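The laundry room is open again!

If you have walked past the ground floor at Tollareck House this month you will have heard it before you saw it, that low contented hum coming through the wall by the bike store. Yes, the laundry room is back, and I have already been down with three loads (two of them needed doing, the third was mostly an excuse to have another go).

For anyone who moved in over the spring, the old room closed in March when the floor had to come up. We were told it would be a short job. It was 89 days, and I know that because Adel Mahrous on the second floor kept a tally on the noticeboard, next to the takeaway menus. Thank you, Adel, it kept us going, and thank you as well to everyone in Albers Court who let us traipse across the car park with our bags in the rain and use theirs.

So, what have we got? A proper level floor, to start with, and a drain that drains. Better lights. A long shelf for folding on, at a height where you don't have to stoop, and hooks behind the door for coats and bags. And the machines! I never thought I would get excited about a washing machine, but I do like the dark grey one, with its big round glass door. You can watch everything going round, and the drum has a lovely pattern of ridges and little holes pressed into the steel. My neighbour's small boy stood in front of it for most of a cycle and had to be bribed away with a biscuit.
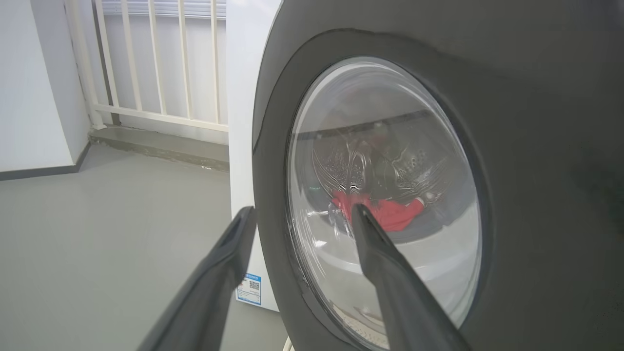 Something red in the drum of the dark grey machine, with its white neighbour on the left.

Speaking of red things, a plea from someone who has learned the hard way. Please have a good feel round the inside of the drum before you put your own washing in, right up at the top and along the rubber seal. One forgotten sock is enough. I have a set of pillowcases that used to be white and are now a sort of salmon, and I have decided to say I bought them like that.

Booking is on the sheet by the door, same as before. Slots are two hours, the first starts at 7am and the last wash needs to be finished by 9pm so that the flats above get some peace. If you are running late, put a note on the sheet and leave your bag on the shelf, and whoever is next can lift your things out for you. Please leave the doors ajar when you have finished so the drums can air.

A full wash is still £3, paid with the same card as last year. If yours has stopped working, drop it in the Tollareck office letterbox with your flat number on it and you should get a new one back within a couple of days.

One thing still to sort out is the drying. The outdoor lines are up and they are glorious on a breezy morning, but we could do with two or three folding airers for wet days. If you have one you no longer use, bring it down and leave it under the shelf. Pegs too, any colour!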